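HOUSEHOLD AND SOCIETY, WEEK 7
Who Does the Washing Up? Counting Unpaid Work
Handout to accompany the lecture. Please read before the seminar and not during it.

1. Where we left off

Last week we saw how a national account treats a loaf of bread. Buy it and it counts. Bake it at home and only the flour, the yeast and the gas bill count, while the two hours of your life disappear. The old textbook joke is about the man who marries his housekeeper and so shrinks the economy. The joke has aged badly but the sums still work.

2. Two ways of putting a price on it

Replacement cost: what would you pay someone to come in and do the job? You can use one general wage (a housekeeper) or a wage for each task (cook, cleaner, driver, nurse). The second method always gives a bigger number and is popular with people who want a bigger number.

Opportunity cost: what could the person have earned in that hour instead? By this method a sheet changed by a surgeon is worth far more than a sheet changed by a student, although the bed can't tell. Be ready to say what is wrong with this, and also what is right with it.

3. Time-use diaries

Most of what we know comes from diaries in which people write down what they did in each slot of the day. Our case is the Beditholm study, run by Maarja Rimkutė, which sent diaries to 312 households and got 293 back. That is a very high return, and Rimkutė puts it down to nagging.

Points to note from the method section:

Slots were ten minutes long. Anything shorter tends to vanish, and a good deal of housework is shorter.

There was one column for the main activity and one for anything done at the same time. Half the arguments in the field are about the second column. Minding a child while cooking is either one hour of work or two, depending on who is writing the paper.

Couples filled in separate diaries. When their accounts of the same evening were compared, each partner had done most of the tidying.

4. The problem of the undone

Diaries record work that happens. They are poor at recording work that is waiting, or the person who has noticed it and is carrying it round in their head. Fadime Karaca calls this "standing work" and interviewed 60 people in Tostingate about it. Her finding is that a job has an owner long before anyone does it, and that the owner is usually whoever would be embarrassed if a visitor walked in. 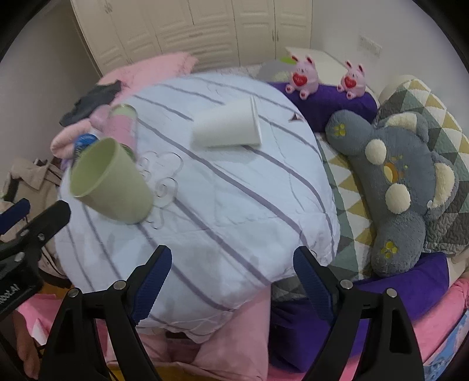

Karaca's critics, Delić among them, reply that you can't add up noticing. There is no start time and no stop time, and people are generous to themselves when asked. Karaca's answer is that the same is true of management, which we pay for quite happily.

5. For the seminar

Keep a diary for one full day, in ten-minute slots, with both columns. An ordinary day, please – last April I received eleven accounts of spotless kitchens and believed two of them. If you share a house, ask one other person to keep a diary as well and compare them before you come. I take no responsibility for what follows.

Reading: Rimkutė, chapters 2 and 3. Karaca's article is in the course folder. Zillska's short reply to Delić is optional and rather rude.

Handout revised 7/16/23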